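Release readiness check, Pamov billing service
Tuesday, April 20, 2021
Checked by: Sinan Özkan
Second pair of eyes: Lieven Coppens

1. Branch and tags
Release branch cut from main - OK
Tag matches the build number - OK
Open pull requests against the branch - 2, both docs only. Leave them.

2. Build
Clean build from empty cache - OK, slow. Runner was swapping again.
Unit tests - pass
Integration tests - pass on second run. First run died on the invoice rounding test. Same one as last time, needs a ticket, don't just hit rerun.
Compiler warnings - 7. Was 4 last release. Lieven to look, mostly deprecated date calls.

3. Config and secrets
No passwords in the repo - OK
Staging and production config compared - FAIL. Timeout is 900 on staging, not set at all on production so it falls back to the default. Fixed while I was in there, please recheck before the deploy.
Old Vollau API key revoked - not done. Asked for it twice now.

4. Database
Migration runs forward - OK
Migration rolls back - OK on the small dataset. Not tried on the full copy, ran out of time. Has to happen before we go.
Backup restored to a scratch server - OK, logins work, invoice totals match
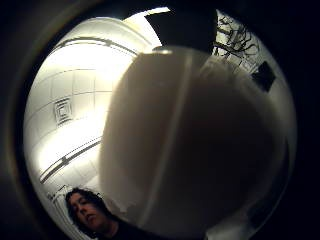 Rounded surface with a lighter band down it, close up.

5. Deploy script
Dry run on staging - OK
Script stops on first error - FAIL. It carries on after a failed health check and prints "done" anyway. Blocker. Lieven has a patch, needs review from somebody who isnt me.
Old version kept on the server for rollback - OK

6. Monitoring
Alerts go to the right channel - OK now. Were still going to the Willems project channel.
Dashboard shows the new version number - no, shows "unknown". Cosmetic, can wait til June.
Log level set to info - OK

7. Access
Deploy rights list reviewed - OK, removed two leavers
Shared admin login gone - NO. Dultness import job still uses it. Give the job its own account, then kill the shared one.

Result: NOT READY
Must fix: deploy script, full rollback test, production timeout recheck, Vollau key.
Can follow after: warnings, dashbord version, rounding test ticket.

LC: agree on all except the key. Import job might still be reading it at night, check the logs first or we break it.
SÖ: ok, will check logs tomorow morning, then revoke.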